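El turno de Apinya Boonyarit empezaba a las 7 y casi siempre llegaba antes, porque el autobús de Girkcombe no daba otra opción. Dejaba el abrigo en la percha, encendía el ordenador y leía la hoja que le había dejado el turno de noche. Aquella mañana la hoja decía: «Se resiste con lo blando. Faltan 20 buenas».

Las buenas eran las que Kistmont aceptaba. Una demostración buena empezaba con el brazo en reposo, seguía con un objeto agarrado sin titubeos y terminaba con el objeto dentro de una caja. Las malas también se guardaban, en otra carpeta, y Madigan decía que algún día servirían para algo. Madigan llevaba la cuenta de todo y hablaba poco.

Se sentó, metió los dedos en los anillos del mando y probó el cierre de la pinza dos veces.

—¿Qué toca? —preguntó.

—Lo que quieras de la cesta —dijo Madigan—. Pero varía. Ayer Zaditz hizo la pelota de béisbol toda la tarde.

—Es fácil de agarrar.

—Por eso.
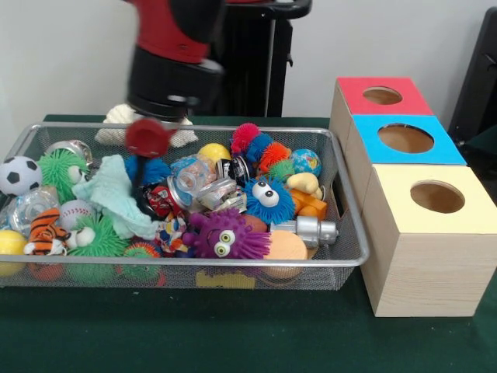
Los juguetes de pelo de goma eran los peores. La pinza se cerraba sobre ellos y cedían, y al subir el brazo había que esperar un instante para saber si venían o se quedaban. Apinya había aprendido a bajar un poco más de lo que parecía necesario y a apretar despacio. No sabía explicarlo. Cuando Zaditz le pidió que lo escribiera para el manual, puso tres líneas y las borró.

—No hace falta que lo escribas —le dijo Madigan—. Hazlo 700 veces y que lo aprenda él.

A media mañana se le cayó uno dos veces seguidas. A la tercera lo llevó hasta la caja y lo soltó por el agujero. Pulsó el pedal, la grabación se cerró y ella anotó el resultado: mala, mala, buena.

Después de comer cargaron el modelo nuevo. Apinya sacó las manos del mando y las dejó sobre las rodillas. El brazo bajó solo, se detuvo encima del montón, bajó un poco más de lo que parecía necesario y apretó despacio.

Madigan miraba la pantalla.

—Eso es tuyo —dijo.

El brazo subió con la pinza vacía, volvió al reposo y lo intentó otra vez. Apinya esperó a que terminara, marcó el intento como fallido y pidió que le vaciaran las cajas.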